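Trundunix — Verngate site
Vacancy: Fault Review and Safety Technician (fixed term, 11 months)

Applications are open until the end of September 2020.

Trundunix is looking for a technician to work on the grip failure review at our Verngate site. The post is full time, on site, and reports to Keisha Crenshaw, who runs the handling group.

Background to the post

In June one of our Uditz packing arms released a jar at shoulder height over an open bag. The jar missed the bag, hit the side of the table and broke. The operator was standing inside the marked line at the time, which she was allowed to do under the rules we had then. She had a cut to the hand and was back at work the next morning. The arm carried on with its cycle and closed its fingers on nothing, because the software still had the grip recorded as good.

We stopped all Uditz arms that afternoon and went back through the logs. Out of 1,169 recorded packing runs we found 129 where the arm reported a good grip and the item had slipped, turned or dropped. Most were harmless. A packet landed in the bag a little early, or on the table beside it. The fault had been there for a long time and our checks were not set up to catch it.

Two causes have been confirmed. The finger sensors read a folded bag strap as if it were the item, and the release step did not check the height of the arm before opening. The second has been fixed. The first has not, and it is the main reason for this post.

The work

You will spend most of the week at the bench, repeating the failed runs by hand with a pair of hand-held grippers so that we have good recordings to compare with the bad ones. The rest is reading logs, writing up what you find and sitting in on the weekly safety meeting.

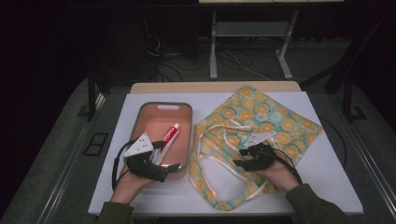 Bag straps are the hardest part of the review. A stiff box gives the fingers a clear edge to close on, but cloth moves when it is touched and can fold over whatever is next to it. A typical bench set-up is a tray on the left with a tube of toothpaste in it and a flat cloth tote on the right, its two long straps lying loose across the fabric, with one gripper over each. Small changes in where the straps lie can matter a good deal, so each layout has to be noted before the run begins. You will be asked to repeat the same layout many times, and to stop and write down anything odd even when the run looks fine.

Main duties

Repeat logged failures at the bench and record the results
Keep the fault list up to date and close entries only when a second person has checked them
Check the grippers, cables and mounts before each session and take faulty ones out of use
Test software changes on the bench before they go to the Uditz arms
Help rewrite the rules on who may stand inside the marked line, and when
Report any near miss the same day

What we are asking for

You should have worked with machinery, test equipment or electronics in some form. Steady hands and patience count for more than a degree. You need to write clear English, as your notes will be read by people who were not in the room. Some knowledge of Amato, our logging software, would help, but we will train you.

You must be willing to stop a session if you think it is unsafe. Any member of the group can do this and does not need to ask first.

The work is mostly done seated, with both arms held out in front of you for short periods. Sessions are limited to 100 runs a day per person, with breaks. If you have had trouble with your wrists or shoulders, please tell us — we can usually change the bench height or split the sessions differently.

How to apply

Send a CV and a short letter to Keisha Crenshaw at the Verngate site. In the letter, please describe one fault you have dealt with, at work or elsewhere, including what you got wrong along the way. One page is enough.

Interviews will be held at Verngate and include an hour at the bench. Travel costs within the UK will be repaid. The June incident report, with the operator's details removed, will be sent to everyone invited to interview, and you are welcome to ask questions about it on the day.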